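**Towels: how often, then?**

**Illow:** Tuesday argument in our house. I say a bath towel is good for three goes. Other half says one, and we've had 228 on the water bill to show for it. 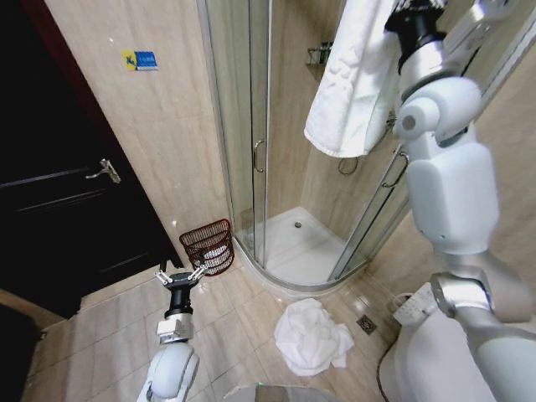 I was raised on one towel a week and I'm still here, if a bit exfoliated.

**Gradero:** One go?? Are you running a hotel? Four, hung up properly.

**Lilomico:** Depends on the towel. Thick ones never dry in a small bathroom. Ours go musty by day two, so I'm with the other half. Sorry.

**Illow:** Traitor.

**Gradero:** Leave the door open after a shower. Costs nothing.

**Lilomico:** Costs nothing until the cat gets in. Ours stays shut, same as this one:

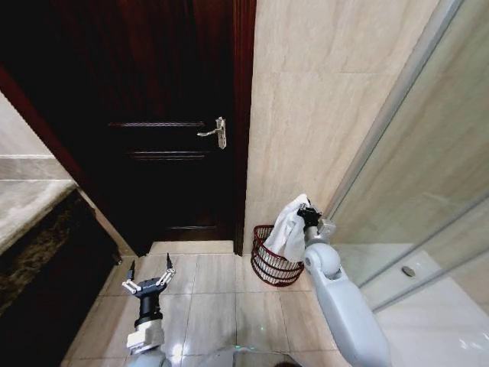
*Bathroom door, closed*

**Gradero:** Then buy thinner towels.

**Illow:** Suggested it. Was told they're "for gyms".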